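Vonthorpe releases Tandura open-topped bin for returns and sorting benches

Aug 9, 2020

Vonthorpe today announced the general release of Tandura, an open-topped grey bin for bench-height sorting, returns handling and textile consolidation. The bin is available to order through the company's trade counter at Sirnau and through existing distribution accounts.

Tandura replaces the Tănase series, which was withdrawn from the catalogue in May. The two ranges share the same outside rim dimensions, so existing racking, dollies and bench cut-outs can be retained without modification. Lids from the Tănase series will not fit and should not be forced over the new rim.

The walls are tall and sloped. The slope allows empty bins to nest for return freight and keeps soft goods, such as folded cloths and garments, from bridging between opposite sides when the bin is part full. Wall height was set after trials at customer sites, where operators reported items being dragged over the rim of the shallower Tănase bin during busy periods.

"Most of the complaints we received about the old bin concerned depth," said Vasilică Ardeleanu, product manager for storage at Vonthorpe. "Staff were filling it above the rim and then stacking another one on top. The new wall gives them the volume they were already trying to use."

The standard colour is grey. Operators should expect surface marking on the interior in normal service. Scuffing and wear to surface finishes are considered cosmetic and are not covered by warranty. Cracks at the rim or in a lower corner are structural, and a bin showing either should be taken out of service.

Vonthorpe recommends placing Tandura on a flat, continuous surface at least as wide as the base. Timber bench tops are suitable. Slatted shelving is acceptable where the slats run across the short dimension of the bin. The base has no feet and will slide on a polished surface under side load; a rubber mat can be ordered separately under catalogue number 977.

For cleaning, the company specifies warm water and a neutral detergent applied with a soft cloth. Solvents and abrasive pads should be avoided. Bins must be fully dry before nesting.

Tandura is supplied in packs of 7. Warranty is two years from the date of invoice. Customers holding unopened Tănase stock may exchange it at the Sirnau counter on presentation of the original docket.

Keabetswe Pillay, technical support lead, will handle requests for load tables and dimensional drawings. Trade customers should quote their account number when making a request.

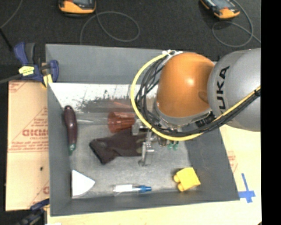 Drawings are issued in metric units only. Requests for non-standard colours are being recorded, and no release date has been set for them.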